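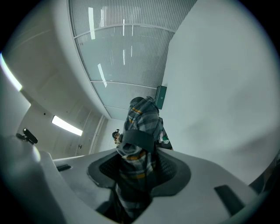
Plaid cloth is the common name, outside Scotland and increasingly inside it, for fabric woven or printed with crossing bands of colour. In Scottish usage the plaid is properly the garment, a long piece of cloth worn over the shoulder, and the pattern is a check or a tartan; shops gave up on the distinction long ago. A typical modern household example has grey, charcoal and black checks crossed by thin stripes of mustard yellow and orange. When the cloth is bunched up the checks break along the folds, and a gathered length of it can pass for a hood or a sleeve.

Construction
In a woven plaid the coloured threads run in both directions. Where two bands of the same colour cross, the result is a solid block, and where they differ the eye supplies a third shade that was never dyed. The order of the stripes is called the sett. In most tartans it is mirrored about a central line, a rule that makers of picnic rugs regard as optional. Printed plaids imitate the effect on one side only and are usually given away by a pale reverse.

The narrow bright stripe is known as the overcheck. It uses very little yarn and attracts most of the complaints, as any error in it shows from across a room.

Folding
Plaid is often recommended for teaching folding, on the grounds that the lines show where the edges ought to go. They also show where the edges went instead. Mortimer Van Dusen, whose household manual The Brokness Linen Book runs to 583 pages, gives 7 methods for a checked throw and admits to using only the last, in which the cloth is gathered in one hand and put on a shelf. Later editions move this method to an appendix – without, it should be said, removing it.

Care
Wool plaids are washed cool and dried flat. Cotton ones tolerate almost anything except being ironed against the grain, which bends the checks into gentle curves. Dark grounds hide marks well, and this probably explains much of their popularity.

See also
Check (pattern)
Overcheck
Sett
Travelling rug

Last revised July 19, 2021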